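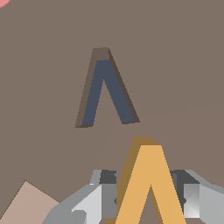

The planner reported success at step 473, and the episode did not end.

The engineer on the night shift at Nitside opened the log. Grasp closed, force nominal, pose error under threshold. After that the policy requested a new goal, was given none, and requested again. It did so 105 times before the watchdog reset the world.

She had inherited the controller from Traterine along with 70 pages of notes. Page one said the simulator was deterministic. Someone had added in pencil: check the seed.

She checked the seed. She pinned it, cleared the cache and ran the batch again with the renderer on, which cost her a factor of six in speed.
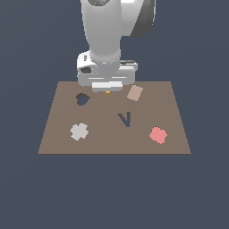 The shapes spawned where the seed said they would. The perception node published its classes at ten hertz. On the goal topic, which should have been silent, there was one message per reset, stamped before the clock started. Each held a single pose. She plotted almost 700 of them on the table plane and got a line, slightly bent, that left the table and kept going.

She traced the publisher to a process called romport. It had no parent and no binary on disk. The build manifest did not list it.

The procedure was to kill it and file a ticket. She typed the command and left it at the prompt – the cursor blinked – while she widened the axes of the plot.

The next message came in. She widened them again.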